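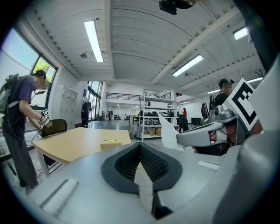
Home | Features | Build Diaries | Letters | Subscribe

Reading time: 2 minutes

The first gripper I ever made at Idcombe fell apart in my lap on the bus home, and I loved it anyway. It had a rubber band where a spring should have been and a trigger cut from an old ruler, and I showed it to the driver, who was very kind. I tell you this so you will understand how far our little workshop group has come, and why I get a bit carried away on the subject of fingers.

Fingers are the whole business, you see. We started the Araya project last July with the idea of building hand-held grippers that a person could carry about, one in each hand, and use on ordinary things. Show a robot how the job is done by doing it yourself, with the same kind of hand the robot will have later on. Lovely in theory! Then you try to pick up a tissue with it, and you find out how much your own fingertips have been doing for you all these years.

Our first pads were too hard, and the second batch tore at the fold. I spent 11 evenings on the third – my family will tell you it was more – and that was the one that finally gave a soft, even pinch without leaving a crease in everything it touched. I still keep a bag of the failures in my desk drawer and can't seem to throw them out.

The markers were another education. Those black-and-white squares let the software work out where each gripper is and which way it is tilted, and we printed ours over and over before we had a set that stayed flat. One whole set went on upside down, and we chased that mistake through 886 recordings before anybody thought to look at the cubes themselves.
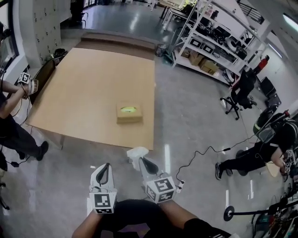

Grippers at floor level, with the cardboard laid out and a small box on top.

Floor work is harder on the knees than table work, and I would tell anyone starting out to try both early. You reach differently when you are down low. Your elbows get in the way, the cables find your feet, and a motion that felt easy standing up turns clumsy. The recordings are better for having all of that in them, I think, even if my back disagrees.

We stand at 2645 recordings now, and 1880 of those are good enough to keep. The Jomell shelf bins are next on the list, and after that I want another go at the trigger, which still squeaks.

Contact us | © 2025 Grokeck Magazine | Back to top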